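Running a School Fair Stall — Session 2 notes

Sturnandale Adult Learning, parent helpers course
Updated Jun 3, 2024

Recap from last time: pick the stall first, then the prizes. Most people do it backwards and end up with 38 stuffed animals and no game.

1. Pricing

Keep to round amounts. Coins are slow, change runs out by lunch. Tickets are better if the whole fair uses them — ask before you print your own.

Virneck Elementary sold 147 tickets at the ring toss last May, one adult on the stall the whole time. Don't do that. Two adults minimum, swap every hour, somebody has to eat.

Raffle books: order 500, check the numbers run in sequence before you hand them out. Ask your school office about local raffle rules, they differ by town and I can't cover them all here.

2. Secondhand table

Always the busiest, always the messiest. Sort by size, not by color. Kids' sports stuff goes fast so keep it at the front, folded with the size label facing up. Anything stained or missing a zipper goes in the rag bag, no arguments. Donors do sometimes come back for things — have a "held" box under the table. 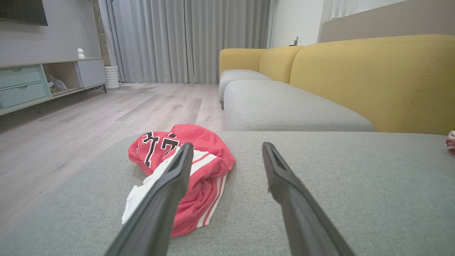 3. Food and drink

Check allergies. Write ingredients on a card for every cake, even the ones from the store. Handout from Laltico Hall has a blank card you can copy, see folder at the back.

Lemonade: make it weaker than you think, folks want it cold more than sweet. Ice in a seperate cooler from the drinks.

Face painting next to the food = bad idea. Glitter gets everywhere.

4. Closing down

Cash counted by two people, both sign the sheet. Not at the stall, go indoors.

Leftover clothes: Ait Ali Thrift will take bags if they're tied and labeled. Call ahead. Leftover cake — sell it by the plate in the last half hour, nobody wants to carry it home.

Tables wiped and folded before anyone sits down. Once you sit your done.

For next session

Bring a rough sketch of your stall, with where the line will go. Also one game idea that works in rain. Read the wet weather page in the packet, it's short.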